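The Rules on the Wall at Doserska

By Américo Cardoso
October 2020

When Amândio Rocha joined Doserska as head of collection practice, the company had no written rules for the people who record manipulation data with hand-held grippers. It had habits. One operator cleaned her pads each morning, another cleaned them when they became slippery, and a third did not know that they could be cleaned. All of their recordings went into the same training set.

"We had 540 episodes of one task, and I could not say what was the same between them," Rocha told me. "It was a collection of personal styles."

Today there is a document of 26 pages, which everybody calls the Ondano rules, after the project for which they were first written. A short version hangs on the wall of each collection room. I spent two days with the operators and their supervisor to understand how such rules are made, and which of them people really follow.

The first surprise for me was how little the rules speak about the robot. Most of the pages are about the table. Before a session, the operator must decide which object is the target and which objects are only company for it. The target must be reachable by both fingers without pushing a neighbor. The other objects are permitted to be in disorder, and in one chapter they must be.

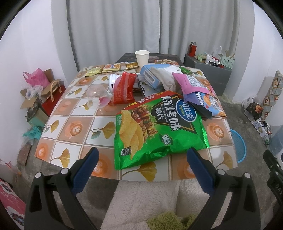

Rocha is firm on this point. A model that learned only from clean tables, he says, will fail in the first kitchen it enters. So the Ondano rules ask for tablecloths with patterns, for shiny packaging, for things which lean on other things. A bag of chips is a favorite target, with its reflections and its soft body that changes shape when it is squeezed. Snack bags have a whole page for themselves. The operator should close the fingers slowly, lift without crushing, and wait one full second before moving sideways.

The waiting second was the most disputed rule. Operators found it unnatural, and some of them forgot it when they were tired. In August the team at Drandum, who train models on the recordings, asked to remove it. They said it made the movements look mechanical. Doserska kept the pause for soft packages and removed it for boxes and cups. I think this was the correct decision, although at Drandum they still complain a little.

There is a second group of rules, for the body of the operator. One sits with the back supported. The arms rest between episodes, and after 100 episodes there is a break, even if the operator feels well. Loose sleeves are folded back. Warm clothes are allowed, and the rooms are cold enough that people are glad of it.

The third group is about honesty, and here the language becomes more strict. A failed grasp must be kept and marked as failed. It is forbidden to repeat the attempt and delete the bad one. When Polishchuk, a small auditing firm, reviewed an older set for Doserska, it found 311 episodes where the label said success and the object was dropped before the end. Rocha keeps this number written on a paper above his desk.

Are the rules followed? Mostly, I would say. I saw one operator skip the check of the pivot pins, and I saw her colleague remind her of it without any drama. I also saw a supervisor who moved an object back to "its place" after a trial, which the rules do not permit. The objects should stay where the last episode left them.

The next edition is planned to be shorter. Rocha would like to remove four pages, beginning with the page about cables, which he says was written on a bad day.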